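Skiltau update teaches robot arms to say "I don't know"

2025-09-24

Skiltau has released version 2 of Vellus, its planning and perception software for robot arms, and the headline feature is doubt. Previous versions assigned a position to everything, including, on one memorable occasion, a shadow.
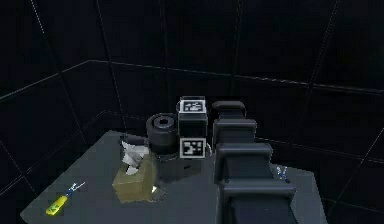 A simulated tabletop in Vellus, with a tissue box, a roll of tape, a screwdriver and a box carrying square markers.

The new release attaches a confidence score to each object and makes the planner read it. If the score falls under 86 percent, the arm holds off and looks again from another angle. "It used to be very brave," said Linnea Moen, who leads the perception team. "We have spent a year making it less brave."
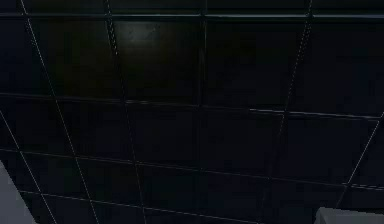 Moen's group ran 600 simulated trials before the release. In 30 of them the software kept looking until the clock ran out, a result the release notes file under "known behavior." Raphaël Boyer, who maintains the planner, said a limit on second looks is coming in a patch, along with a log message more helpful than "hmm."

Existing users can upgrade at no charge. The old settings remain available for anyone who misses the confidence.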